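August 19, 2022 — Ferkside shed, arm build

Finally got the second joint to stop sagging! I'd been blaming the servo for weeks and even priced up a new one, but it was the horn screw working loose every time the arm came down with any weight on it. Dab of threadlocker, left it alone over lunch, and it's held position ever since. Shoulder travel is limited to 40 degrees for now so I don't clout the lamp again (sorry, Parveen).

Next job is the zip pouch. I want the arm to pinch the slider and run it along the track, and clear plastic is a pain for the vision side — glare comes up as a bright blob and the script happily decides that's the target. Red zipper helps heaps, though.
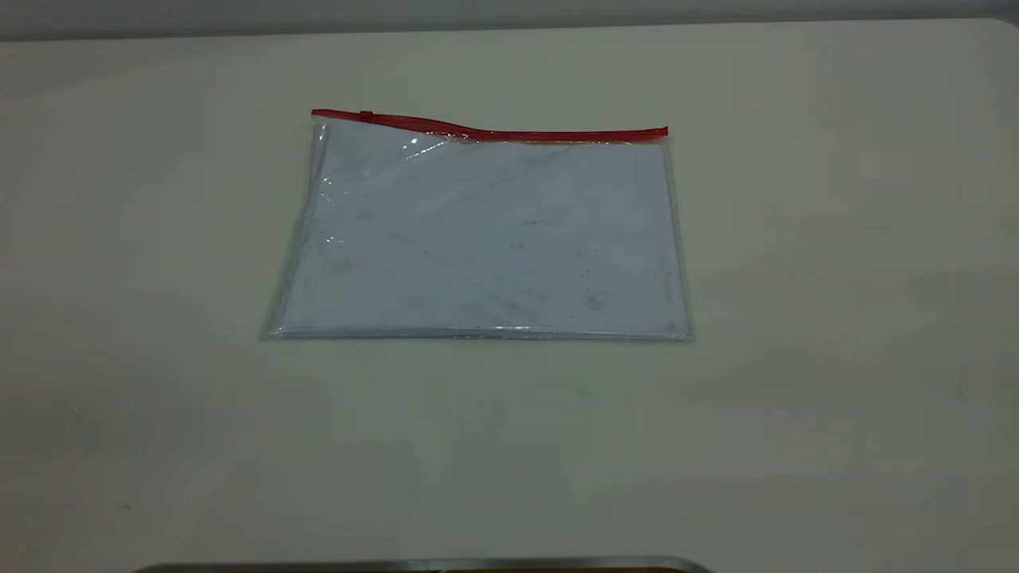 So I've switched to thresholding on colour first and only looking for the slider inside whatever comes back red. Ran it 30 times with the arm parked and it lost the slider on 2 of them, both when I was leaning over the bench and blocking the light. The wavy bit of the track worries me more. A straight-line move will drift off it, so I'll probably need waypoints. Parveen Jayawardena reckons a softer fingertip would just follow the track by itself — she might be right, I've got some silicone somewhere.

To do: print new fingertips, shorten the wrist cable, put the Girard clamps back in their drawer.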